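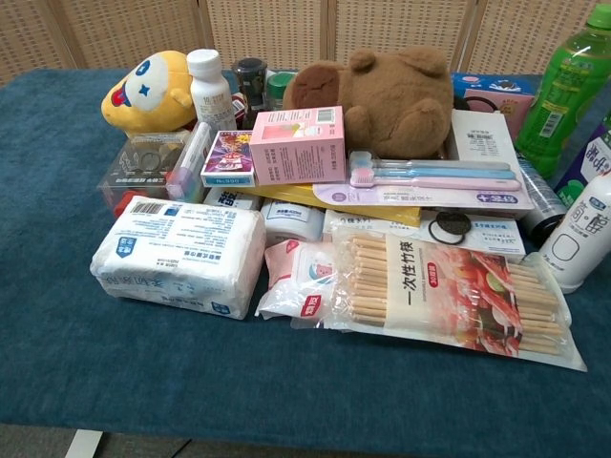
Mollon clutter grasping, a review after two weeks on the bench

Short version: good method, rough install, use it if your piles look like ours. Long version follows, written between runs so forgive the order.

Mollon is a grasp selection method plus the code that goes with it. You give it a depth image and a color image of a heap of stuff, it gives back a ranked list of grasps, and next to each grasp a score for how much the neighbors will shift if you take that one first. The second score is the whole idea of the paper. Plenty of methods pick the grasp most likely to hold. Mollon will pass over a strong grasp if pulling that object drags three others with it.

What we ran it on

Household and drugstore stuff on a teal-blue cloth. Plush toys, bottles, cartons, a pack of toothbrushes, a clear bag of bamboo chopsticks, tissues in a soft pack. Deliberately mean. Clear plastic over pale sticks is bad for depth, a slumped teddy bear has no flat side to speak of, and flat packets want to stay flat. The older baseline in our lab is Kudo, so every layout got a turn with both.

50 layouts, same objects, rearranged each time. Pile pushed to one side of the cloth so there's free space to set things down. Danylo Nazarenko built the layouts and I ran the arm, so I didnt know what was coming. Not a proper blind but better than stacking your own heap.

Install

Bad. The readme assumes you already have Cirkness running, and half the config keys are named differently in the two projects. Lost a Monday to this. The calibration step fails silently if your camera is upside down – ours is – and you get grasps that look fine on screen and are mirrored on the table. Flip the image before it goes in. There's a flag for it in the docs but the flag does nothing, at least in the version I have.

Once it's up it stays up. No crashes in two weeks.

Results

Clearing the whole heap without a person stepping in: Mollon did it on 30 of the 50 layouts, Kudo on 7. I expected a gap, not that one. Most of it comes from order. Kudo goes for the bottles early, they're easy, and they're often what is propping up a carton. Carton falls, lands flat on the packets, and now you have a worse problem than you began with.

Mollon takes the boring thing on the outside first. Tissue pack, then a jar, then whatever was hiding behind the tissue pack. Looks timid. Works.

By type, from my notes:

Boxes and cartons – very good, including the ones standing at an angle.

Bottles – good. Rounded ones slip a bit on our finger pads, don't blame the method for that.

Plush – fine. Almost any grasp holds. Neighbor score is too optimistic here, it treats a bear like a rigid lump and the bear sags on the way up and brushes things.

Toothbrush card – so-so. Wants to grab across the handles, which works about as often as it doesn't. Grabbing the card edge is better and it rarely picks that.

Chopstick bag – poor. Depth goes patchy over the plastic, the mask splits in two, and it plans two grasps on one bag. Retries usually sort it out. Usually.

Flat packets – poor, same as everything else I've tried. If one is tucked under the bag forget it until the bag is gone.

Hair ties – no. Loose black loop on top of a packet, it doesnt see it as an object. It came up with the packet several times, which I suppose is a kind of success. I scored these as misses.

Speed

Slower than Kudo per pick, you feel it. The neighbor score gets computed for every candidate, and there are a lot of candidates in a full heap. Gets quick toward the end when there's less on the table. You can cap the candidate list and I'd do that, I saw no drop in the small set of repeats I ran with the cap on. Small set though.

Compared to the paper

The authors test mostly on the Drotholm object set, which is rigid and matte. Their clearing rate is a good deal higher than mine. I don't think anything is off there, their objects are just kinder. Swap in plastic wrap and soft toys and you land where I landed. Would have liked one table of deformables in the appendix.

The ablation holds up. I turned off the neighbor score and reran a handful of layouts and it went back to behaving like Kudo, more or less, same carton trouble.

Who should bother

If you're doing tidying, mixed bins, anything where objects lean on each other – yes. If your objects are already spread out, no, you're paying for a score you won't use. If most of what you pick is in clear packaging, wait, or bring your own segmentation. The mask input can be replaced, it's one function, and that's what I'll be trying next.

Four out of five. Would be higher with a working flip flag.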